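Speaker notes: Reading a first novel slowly
Talk for the Friday evening book group series, Hitow Library
Speaker: Samer Awad

Filed under: Fiction / Debut Novels / Talks and Events

Start at 7. Wait for the people in the back to sit down. Say hello, thank the library, mention that copies are on the side table and can be borrowed tonight.

Opening. I want to talk about one book, Zovari, and about how a first novel shows its workings more than a fifth or sixth one does. I have read it 4 times. The first time I did not like it much. I will say why, and then say what changed.

Ask for a show of hands: who has finished it? If most people have, skip the plot summary and go straight to the brothers. If not, give the short version.

Short version of the plot. Two brothers, Urno and Issa, inherit their father's furniture repair shop in a river town. Urno wants to sell. Issa wants to keep it open. Their father has left a ledger with debts in it that neither son knew about, and some of the people who owe money are neighbors they see every day. The book covers one year, from May to the following May. Do not give away who wrote the last entry in the ledger.

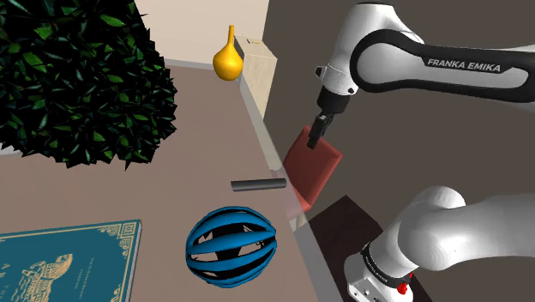

Red chair, with the arm overhead.

Point one: the shop. The writer spends the first 30 or so pages on the shop and hardly lets anyone talk. On my first reading I thought this was padding. Read the passage where Issa sorts the drawer of hinges. Read it at normal speed, no acting. Then ask what we know about Issa at the end of it that we did not know before. Usual answers: he is careful, he is putting something off, he does not want to go upstairs. All of that is there and the narrator never says it.

Compare with the passage where Urno walks through the same room and notices only what could be sold. It is half the length. Same room, same afternoon. This is the best use of point of view in the book and I would tell any new writer to copy it out by hand.

Pause here for water.

Point two: the ledger. It comes in 6 entries spread over the book. Each is short, and each is written in the father's voice, so he is the only character who speaks in first person, even though he is dead before page one. Some reviewers found this a gimmick. I think the first two entries are a bit stiff. By the third the voice has settled. Read the one about the piano stool. People usually laugh at the line about the priest, so leave room for it.

Mention that the amounts in the ledger do not add up if you total them. I checked. I don't know if this was planned. There is a line late in the book where Urno says his father could not do sums, so it may have been.

Point three: what does not work. Be fair about it but don't hurry.
- The schoolteacher has one good scene and then is only used to carry news between the brothers.
- The flood chapter reads like it came from a different book. Too many things happen in it.
- At 375 pages it is long for the story it has. I would have cut the trip to the coast completely.

If somebody defends the trip to the coast, let them. There is a case for it. It is the only time we see Issa away from the shop, and he is funnier there.

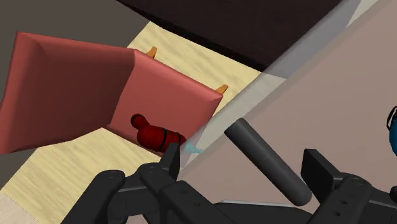 Armchair, seat and back.

Point four: the ending. Talk about it without telling it. The last chapter goes back to the first room and uses many of the same words in a new order. Put the two openings up side by side if the projector is working. If it is not, read the first sentence of each. The second time around the sentence is shorter and the word "our" has been changed to "the." Give people a minute to notice that for themselves.

Say what changed for me between the first reading and the second. I had been reading for the quarrel, waiting for the brothers to have it out. They never do. Once I stopped waiting I could see that every repair job in the shop is an argument between them about what is worth fixing. That is a lot for a first novel to manage, flood chapter or no flood chapter.

Questions. Likely ones:
Is there a sequel? I have not heard of one.
Is the town real? Not as far as I can find. The river seems to be made up from two different ones.
Would it suit a teenager? Yes, from fifteen or so. There is some drinking and one bad fight.
What to read next? Hand out the sheet.

Close by 8:30. Remind people to return the borrowed copies and stack the chairs.

Related
Writing the family business: three novels compared
How to run a discussion when half the room has not read the book
Dead narrators and why we keep using them
Reading group questions for Zovari
Short novels for long winters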